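Review: Adeo two-finger gripper, 13/03/2022

Budget line was 380 per unit, 2 units. Dish handling was the deciding task, and glazed rims decide most of it.

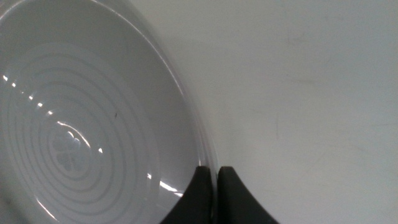
Meltent Equipment Planning Team

Finger tips are narrow enough to straddle a bowl rim. Spare pads cost 47 a set and should go in the first order. The Stokby quote left them out.

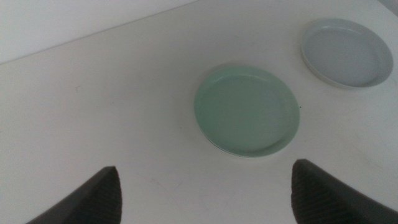 Shallow plates need a lower approach, so allow setup hours for that. Mounting plate is extra. Next purchase review is in September.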